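On the Matter of Color in Waiting Rooms

It has been the practice of this blog to examine the ordinary public interior, and in particular those rooms in which people are expected to sit without being told for how long. The present entry concerns paint.

The immediate occasion is the renovation of the outpatient clinic at Millport, where I accompanied a relative on several mornings during October. The clinic had recently replaced its former cream walls with a muted green. The change was announced in a notice beside the reception desk, which stated that the new color had been selected "to promote calm." No source was given for this claim.

It is a claim with a long history. The preference for green in medical buildings is generally traced to the early twentieth century, when surgeons found the glare of white rooms tiring to the eye. From the operating room the color moved outward into corridors, then into schools and offices, and along the way it acquired a reputation for soothing the mind as well as the eye. The evidence for the second effect is much thinner than the evidence for the first. Light, noise, and the length of the wait are likely to matter more than the paint.

I put this view to Kanako Uchida, with whom I shared an office for many years and who has specified finishes for public buildings in three counties. She did not agree. In her opinion, people form a judgment of a room within moments of entering, and the walls are the largest thing they have to judge. A tired color suggests a tired service. She added that the most common fault she meets is a wall repainted without regard to what stands in front of it – the chairs, the posts, the tables, all of which keep their old colors and their old marks.

This observation seems to me correct, and it has altered how I look at such rooms. A new wall makes everything near it look older. At Millport the green was fresh and even, and for that reason the eye went directly to the door frames, which had not been touched.

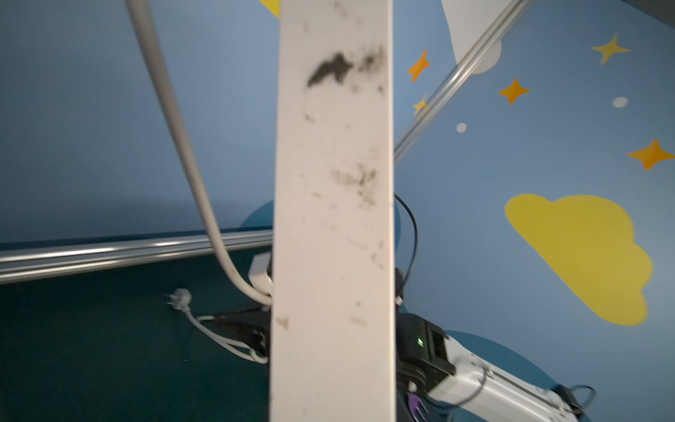
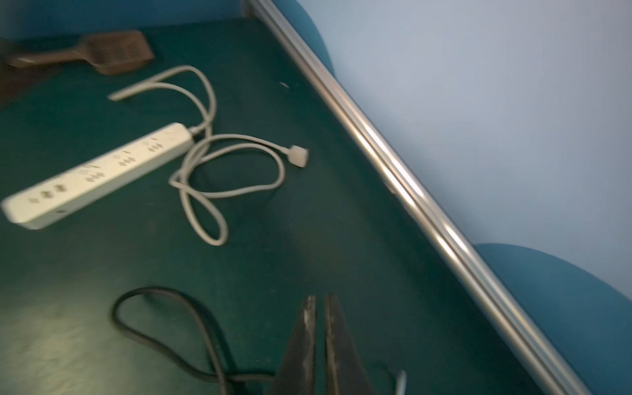
Blue walls and the things that stand against them: a scuffed white upright with a yellow cloud behind it, then a worn green tabletop with a bright metal rail.

Blue presents a separate difficulty. It is the color most often named when people are asked for a favorite, and it is therefore the color most often chosen by those who wish to avoid complaint. In a north-facing room it can turn gray by the middle of the afternoon. My own hallway was painted in a shade called Henar, from a small card, and for 12 years it has looked like the inside of a refrigerator. I do not blame the manufacturer. The card was viewed at noon, by a south window, in a mood of some optimism.

Those responsible for choosing a public color may wish to observe the following practice, which Ms. Uchida recommends and which I now follow at home. Paint two large boards and leave them in the room for a full week. Move them from wall to wall. Look at them at 8 a.m. and again after dark, under whatever lamps will be used in the finished room. Sit down while looking, as most visitors will see the wall from a chair. A board costs very little when set against the price of repainting a hall that seats 200.

Attention should also be given to the finish. A flat paint conceals an uneven wall, but in many cases it cannot be washed without leaving a shiny patch. A satin finish can be wiped down and will show every repair made beneath it. Most public buildings settle on satin up to shoulder height and flat above, and the line between the two is visible to anyone who waits long enough to look for it. I waited long enough.

The second part of this entry, on ceilings, will follow when I have located my notes from the Hirose library.

Comments (3)

Chiharu Sugiyama
We had that same green at the school where I taught, and the children called it pea soup. I never noticed anyone becoming calmer. Looking forward to ceilings!

Neleo
Which satin holds up best near a radiator? Ours has yellowed on one side only.

Chiharu Sugiyama
Neleo – ours yellowed too, and it was an oil-based paint. The water-based one we used afterwards stayed white.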